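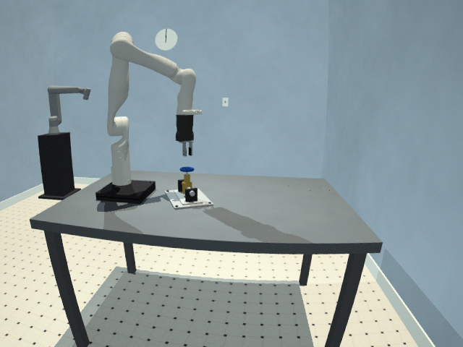
By Lamisi Dankwa | March 2025

Home Visits Grippers Controllers Back issues

The invitation from Verero promised a gripper comparison on a real maintenance task: closing a handwheel valve with a two-finger gripper. I drove out to the Lamptey building expecting oil, noise and a valve. What I got for the first hour was a big screen and a simulator.

I don't mind simulators. I've used them to throw out bad ideas cheaply, and I'd sooner a vendor crash a rendered arm than a real one. But the word "real" was in the invitation, and I'd like it taken out next time.

Duván Palomino, who runs the application lab, gave the tour himself and took my complaint well enough. His argument was that a visitor who watches one good grasp on hardware learns less than a visitor who watches a few hundred in software, failures included. Fair, if the failures are included. I asked to see them and he did bring up the log, which I'll come to.

The task

The job is simple to say. A white arm, bolted to the table, comes down over a brass-colored valve with a blue handwheel lying flat on top. The gripper has to close on the wheel, turn it, let go, back the wrist up and take another bite, because the last joint doesn't have the travel to do it all in one go. Anybody who has closed a sticky valve by hand knows the motion.

Two grippers were up for comparison. One was Verero's house model, slim fingers with dark pads. The other was the Skaken, which has a wider stroke and a softer pad and costs a good deal more. Both ran on the same Zorkovum controller with the same approach path. I appreciated that last part. I've sat through too many of these where the favorite got a custom path and the other one got whatever was left over.

The approach is straight down, and it was slow. I asked why, and was told the speed had been capped so visitors could follow it. That makes the cycle times worthless, so I won't print them.
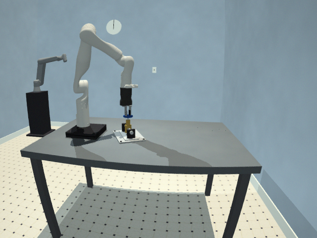
My main gripe with the setup is how tidy it was. A plant valve sits behind a pipe, under a walkway, beside something hot. On the screen the wheel faced straight up with open air over it, and the fingers hung directly above the thing with no clutter to get past. The other arm, the darker gray one on its tall black pedestal, stayed well back behind the table and took no part in any run I watched. If it's ever meant to hold a tool or a flashlight, that would be a more interesting demo, and I said so.

Palomino's answer was that the clutter comes later, in May, when they add a guard rail and a second pipe to the model. I've heard "later" from plenty of labs. He did let me ask for changes on the spot, so I asked for the wheel to be shifted 30 millimeters sideways without telling the controller. The house gripper came down, caught the rim with one finger and shoved. The run was marked as failed, and it deserved to be. The Skaken got a hold on the same offset with its wider opening, though off center, and it slipped on the second bite.

Then I asked for more friction in the valve stem. Neither gripper liked that. The house model's pads slid around the rim, and the software kept counting wrist rotation as progress. In other words, the controller believed it was turning a wheel that was standing still. This is the most useful thing I saw all day and it wasn't on the program. There is no torque check at the wrist in the version they showed. Palomino wrote it down, and an engineer at the next desk told me they'd argued over it already.

The log

The printed handout gave 2,223 simulated attempts for the house gripper and no figure at all for the Skaken. On the full log, which I was allowed to scroll through but not copy, the Skaken had been run for a single afternoon. You can't call that a comparison. It may well be the better gripper, and from my two requests I'd lean that way, but the lab hadn't done the work to say so, and the poster by the coffee said it anyway.

I also looked for how they define a success. It's a wheel angle reached within a time limit. Marks on the rim, finger load and position at release aren't scored. A grasp that scrapes its way around passes the same as a clean one.

The close view helped here. From over the gripper you can judge where the pads land on either side of the wheel and whether the hub is centered between them, and I'd have liked that camera up for every run. They kept switching back to the wide shot, where the wheel is a thin blue oval and you can't tell a good grip from a poor one.
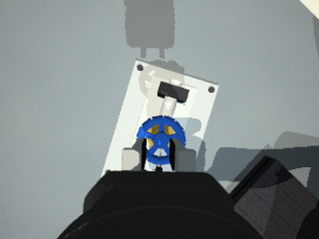
Hardware, briefly

After lunch we were taken through to the cell, seven of us squeezed behind a yellow line. The physical arm did nine bites on a valve with the house gripper. It got the wheel around. It was also noticeably noisier than anything the simulator had prepared us for, with a chatter at the end of each turn that Palomino put down to the fixture. Could be. I'd want to see it on a stiffer plate before I believed him.

The Skaken was on a bench next door with its cable unplugged. I was told the adapter flange hadn't arrived. So the gripper that looked stronger on the screen has, as far as I know, never touched metal in that building.

If you're going

Ask for the stem friction to be turned up, and ask for the close camera. Ask what counts as a pass. The staff are open and will change things for you if you push, and I've been to bigger labs where a visitor couldn't touch a single setting. Parking is at the rear of the Lamptey building and the front door sticks.

I've asked Palomino for the Skaken numbers once the flange is in. No reply so far.

Contact the editor | Copyright Lamisi Dankwa, all rights reserved | Back to top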